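Last updated January 29, 2019

# Stikance: two-gripper cloth handling

Stikance tests whether people using hand-held grippers can produce useful training data for cloth handling. This release has 1,000 episodes from 19 operators, with 2 grippers per episode. A common starting point is a crumpled cloth on a bed, with one gripper already on the fabric.

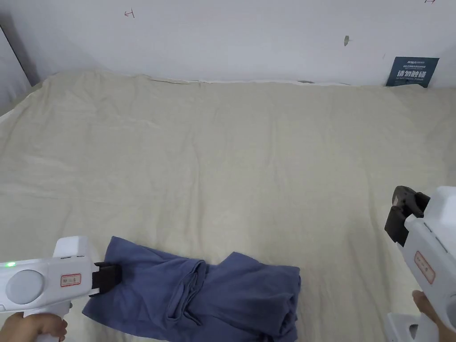 Adjoa Ankrah: Please keep the episodes where the first grasp slips. Our Tostach baseline got worse when we trained on clean grasps only.

They are kept, under `regrasp/`. Filtering is off by default.

## Labels

- `grasp` – one set of jaws closed on cloth
- `stretch` – both sets closed, cloth held between them
- `release` – jaws open
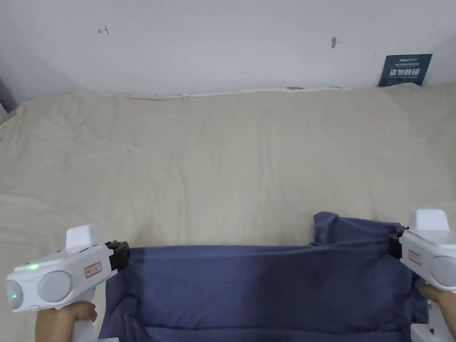 *Fig. 2. Head view, `stretch`: both grippers hold the cloth by its upper edge.*

## Views

Head and gripper streams are stored at 30 fps. Gripper video is not undistorted – use the Zadusley loader if you need straight lines.
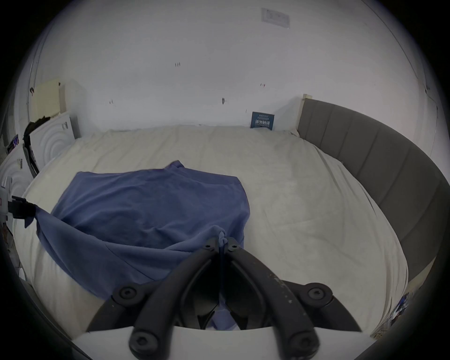 *Fig. 3. Gripper view, with the cloth pinched at the fingertips.*

## Known issues

Episodes recorded before July have no jaw width.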